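From: Radka Kovačević
To: Members' list, Flinley Sculpture Association
Subject: Re: Loan form and labels for the winter exhibition

Dear members,

Thank you to everyone who wrote in response to Despina Nikolovski's message about the winter exhibition. Her original text is quoted here so that those who joined the list recently have it in front of them. My answers follow.

> Could the office please confirm three points before the loan form
> goes out. First, whether the limit of 12 works applies to the
> main gallery only or to the gallery and the courtyard together.
> Second, whether artists may write their own wall labels, as they
> did for the alabaster show. Third, who carries the insurance while
> a work is in transit from Curnedska.
>
> I would also ask that we settle the matter of the plinths. Two of
> the tall ones were returned from MacPherson with damaged corners,
> and I do not wish to place a stone piece on either of them.
>
> Despina Nikolovski

On the first point, the limit applies to the main gallery only. The courtyard will be used for cast and welded work that can stand outdoors through January, and Iker Valcárcel will decide the placement there with each artist. Members who wish to show in both locations should submit a separate form for each work.

On the second point, artists may supply a statement, and the gallery will edit it to fit the label. The statement should give the title, the year, the material, and no more than a short paragraph on the work itself. Please do not send a general account of your career. Ankica Jurić is writing the introductory wall text and will draw on the longer biographies already in our files.

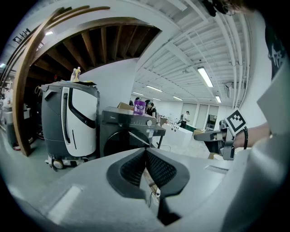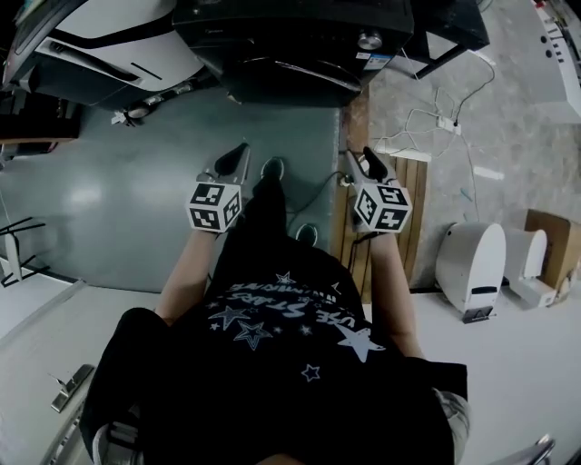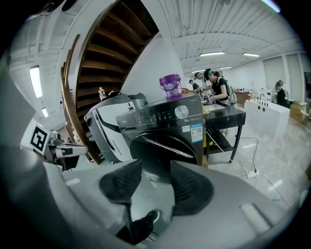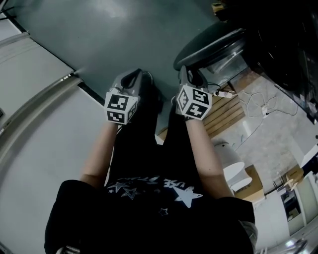
On the third point, the association's policy covers works from the time they are signed for at the Curnedska storage building until they are returned to the same address. It does not cover transport arranged privately. The ceiling for a single work is $2,000 unless a higher value has been agreed in writing before collection. Members whose work exceeds that figure should contact me directly -- a note on the loan form is not sufficient.

The plinths are a more difficult question. Kalliopi Ivanov has inspected all of them and considers that the damage to the 2 tall ones is confined to the outer skin. She proposes to keep them for light works in wood or wax and to use the low plinths for stone. I support this. If the final selection includes more stone than we expect, we will rent additional plinths from Brulora, whose terms were acceptable last year.

Several members asked about the selection itself. We have received nearly 20 proposals for the gallery, and it will not be possible to accept all of them. The selection will be made from the works and not from photographs wherever the artist is able to bring the piece in. Large works may be seen in the studio by appointment. Decisions will be sent by letter, and the jurors will not discuss individual proposals by telephone.

One correction to the form now in circulation: the line for dimensions asks for height and width only. Please add depth by hand, along with the weight of anything that cannot be lifted by one person. The revised form will have both lines -- those who have already returned the old one need only send me the missing measurements.

Bases and mounting hardware should arrive with the work. Last year a number of bronzes reached us without their pins, and the installation was held up while replacements were made.

Questions about the courtyard should go to Iker, and questions about label text to Ankica. Everything else may come to me at the office.

Sincerely,

Radka Kovačević
Exhibitions Office
Flinley Sculpture Association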